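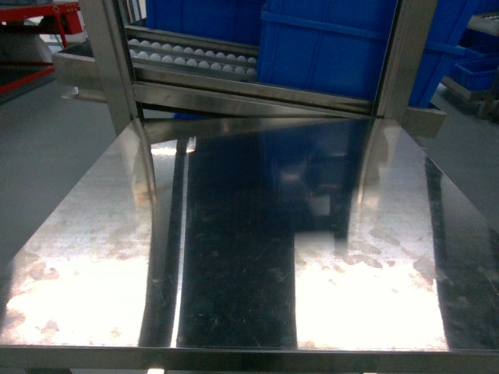
TANNER, Mar 10, 2019 - Can a machine take on the everyday chores of a shop floor yet? Jirness has spent a good long while on that question, and today we're happy to share our answer so far, which is "some of them, on a good day!"

Over three weeks our Rulorer system tried 2674 small jobs, from sorting and carrying to wiping down steel tables, and finished 93 percent of the sorting without help. Wiping came in at 38 percent, and stubborn stains still need a person with a cloth and a little patience.

"I'd love to send it home to do my dishes," said Ambros Gasser of Jirness, "but my wife says not yet."

Trials continue at our Tevum shop through March.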